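Kitchen and dry store inspection — ground floor, Lusivholm
Checklist with comments. Round carried out in June, start 09:20.
Codes: S satisfactory, A action needed, N/A not applicable.

1. Structure and surfaces

1.1 Floor sound, coving sealed — S
1.2 Wall finish behind sink — A
Sealant lifting at the left-hand end over a length of 100 mm. Cut out and renew. Do not apply new bead over old.
1.3 Ceiling and light diffusers — S
1.4 Worktops free from splits and open joints — S
Light scratching near the hob. No action at this visit.

2. Water and drainage

2.1 Hot outlet temperature — S
Kitchen tap reached 54 °C within one minute. Thermometer calibration in date.
2.2 Little-used outlets flushed — A
Log sheet for the utility room tap has gaps. Flush weekly and sign.
2.3 Waste trap free from leaks — S

3. Dry goods and condiments

3.1 Goods kept off the floor — S
3.2 Containers closed and clean outside — S
Lids to be fully seated after use. Wipe threads before refitting. 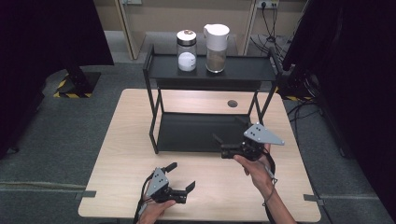
3.3 Decanted goods labelled with contents and date — A
Labelling is inconsistent between the dry store and the kitchen. Use the printed Plulisex labels already held in the office, one per container, on the body and never on the lid. Handwritten tape is acceptable for goods used the same day.
3.4 Stock rotation — S
Oldest flour at the front. One bag past its date was removed from the lower cupboard and entered on the waste sheet.
3.5 Signs of pests — S
Bait station at the rear door intact. Contractor (Lazarević) due next quarter.

4. Electrical

4.1 Portable appliance labels in date — A
Kettle and toaster in date. Extension lead in the dry store carries no label. Withdrawn from use pending test.
4.2 RCD test button operates — S
4.3 Flexes clear of sink and hob — S
4.4 Extract fan — A
Runs, but the filter is almost blocked. Wash or replace. The spare filter on the shelf is the wrong size and should go back to Sultus.

5. Small dispensers and hand-operated items

5.1 Moving parts operate freely — S
5.2 Caps and collars free from cracks — S
5.3 Cleaning schedule followed — A
Schedule lists knives and boards only. Add dispensers, tin opener and scales. Outer surfaces daily, full strip and wash before each refill. Parts must be fully dry before refilling — salt and fine powders cake quickly in a damp container. 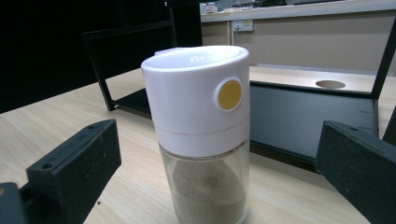
Item 5: seasoning dispenser, push button in cap, clear lower container.

6. Fire and escape

6.1 Extinguisher in place, pin and tag intact — S
6.2 Fire blanket accessible — S
6.3 Escape route clear to 1,000 mm — A
Delivery crates reduce the width at the rear corridor. Moved during the inspection. Mark the floor line again.
6.4 Door closer on kitchen door — S

7. First aid

7.1 Box contents against list — A
Blue plasters down to four, list requires 20. Eyewash in date.

Actions 1.2, 4.4 and 6.3 to be closed within one month. Remainder at next routine round.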